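Catance Striped Sheet Set

Product overview

The Catance is a woven cotton sheet set from Urkon, supplied in a white ground with narrow blue stripes. The stripe is irregular by design and does not need to be matched at the seams. Each set contains one fitted sheet, one flat sheet and 2 pillowcases. The twin set ships with one pillowcase.
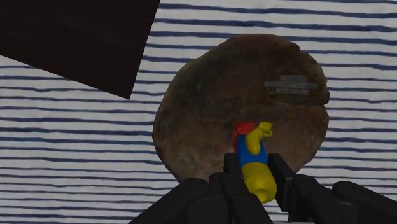

Construction

The fabric is a plain weave, preshrunk before cutting. The fitted sheet has elastic on all four sides and takes mattresses up to 460 mm deep, including any topper. Corners are double stitched. The flat sheet has a plain hem at the foot and a wider hem at the head – the wider hem is sewn as a separate band and can be replaced.

Pillowcases close with an inside flap. There are no buttons or zippers.

Care

Machine wash with like colors. Maximum wash temperature is 55 °C. Tumble dry on low and remove promptly. Do not use chlorine bleach. Iron on the medium setting if required. Some shrinkage allowance is included in the stated sizes.
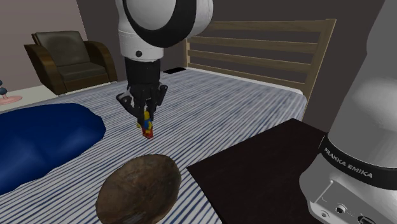

Sizes and ordering

Available in twin, full, queen and king. Single flat sheets and spare pillowcases can be ordered separately in packs of 6. The matching Claneo duvet cover uses the same fabric but is dyed in separate batches – order both together where a close color match is needed.

Finishing and packing: Lukáč mill. Unopened sets may be returned in the original bag.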